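Help & advice > Parties and picnics

Cenondale Picnic Hire – your questions answered

Do I have to wash everything before I send it back?
Bless you for asking, but no. Tip out the dregs, scrape off the worst of the cake and pop it all back in the crate. We do the proper washing ourselves.

Are the cups glass or plastic?
We offer both, and for anything on grass we'd gently steer you towards plastic, especially if there are little ones charging about. They come in sleeves of 24.

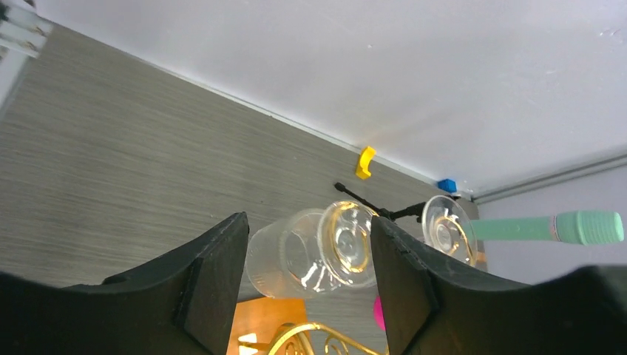 Larger orders are no trouble either. The biggest set we keep has 384 cups, and it does get booked up early for the summer fêtes, so please ring us as soon as you have a date in mind – even a vague one.

How long can I keep things?
Hire is for three nights as standard. If you need longer, do just say, and we'll try to fit you in around the next booking.

Where do you deliver?
Anywhere in Cenondale, and out as far as Sandow. Delivery is £8 each way, or you're very welcome to collect from us and save your pennies.

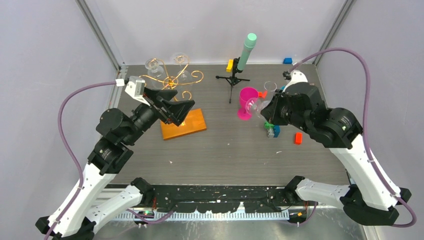

Orange board on a grey tabletop.

What if something gets broken?
Oh, it happens at every good party! Tell us when you return the crate and we'll take the cost from your £43 deposit.

We use cookies to remember your basket. Accept | Manage

© Cenondale Picnic Hire | Contact us | Back to top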